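Walk-round before the pick-and-place session, 2024-11-13
Sheet version: the August one, with my scribbles typed up afterwards. Tick means fine, empty box means somebody needs to do something, and my comments go underneath because I can never fit them in the column!

## 1. Table and hand tools

- [x] Long table wiped and free of bags
- [x] Gripper jaws open and close smoothly by hand
- [x] Pads stuck down at the corners
- [ ] Every tool back in its tray when not in use

I like the long table for this (the marble-look one, not the little white one) as there's room for two teams to work without bumping elbows. Pads are the old Titex ones and they've held up far better than I expected – I gave them a good tug and nothing lifted. The tray box stays empty. I know it's a faff putting things back between tries, but we lost a good chunk of last session hunting for a screwdriver that was under someone's jumper. And drinks! Please, lids on or off the table altogether.

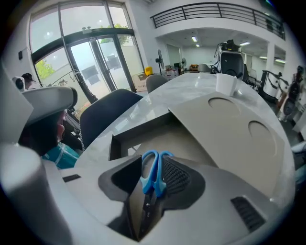
*Scissors in the gripper, blades down. Tray and cutout board behind.*

Scissors are the hardest thing on the Botstead task list and also the one I fuss over most. House rule for the club: blades point down and away from whoever is opposite, and you say "closing" out loud before you squeeze. It feels silly for the first ten minutes and then you stop noticing.

- [x] Scissors checked for loose rivet
- [x] Fingers clear before closing
- [x] Spare pads in the drawer (one pair, need more)

## 2. Floor, cables and the way out

- [x] Route to the doors walkable
- [ ] Cables taped or under a cover
- [x] Fans standing steady
- [ ] Arm area marked out with tape

I'm being strict on cables. We have a cover strip for the main run and it had wandered off again, so I've left the box empty until it's back. The tape for the arm area ran out partway round – I've asked for another 30 metres, and this time can we please get the yellow, because the grey vanishes on our floor.

Bags are the other thing. If you're standing within reach of an arm, take your rucksack off and hang it up. It sticks out further than you think when you turn round, and straps love to catch on things. I've said this so often that I'm boring myself.

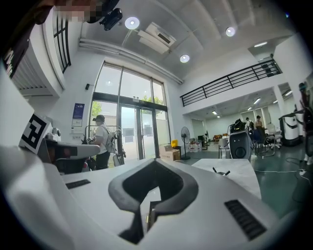 **Who is allowed to switch an arm on during a club session?**
Only a student who has passed the start-up test, and only with a second person standing by the stop button.

The stop button check goes with that, so I've put it in the same section now:

- [x] Stop button pressed and released once per arm
- [x] Arm speed limit set to 100 mm per second for new members
- [x] Speed limit set to 300 mm per second for everyone else
- [ ] Start-up test list printed and pinned by the doors

I can't find the printed list anywhere. There's a file copy on the Modberg laptop, so whoever gets to the printer first, do two.

## 3. Markers, cubes and recording

- [x] Marker cubes clean, no scuffed corners
- [x] Gripper markers flat, no bubbles
- [x] Vents on the gripper clear of fluff
- [ ] Battery log filled in

Cubes first, because a scuffed marker will waste your whole afternoon and you'll blame the software. Wipe with a dry cloth only. The wet wipes took the black off one of the Tanguy set and we had to reprint it. Put the cube down, take your hand right away, then start your run – if your fingers are over the pattern when it begins, do that one again.
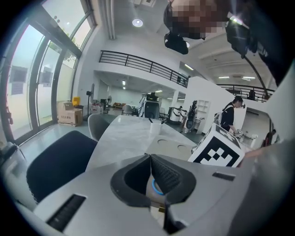
Same goes for anyone helping from the side of the table. Lean in to reset, lean back out, and let the person holding the gripper tell you when they're ready. We're aiming for 2,000 clean runs before the Botstead entry closes and I'd much rather have slow tidy ones than a heap we have to throw away.

Battery log was blank again. Charge start, charge end, initials, done!

## Still open

- Cable cover strip: find it or buy one
- Yellow tape for the arm area
- Start-up test list, two copies
- Spare gripper pads
- Battery log, everyone
- Trays (yes, again)

I'll go round again before the next session and anything left on this list gets done before the arms are switched on.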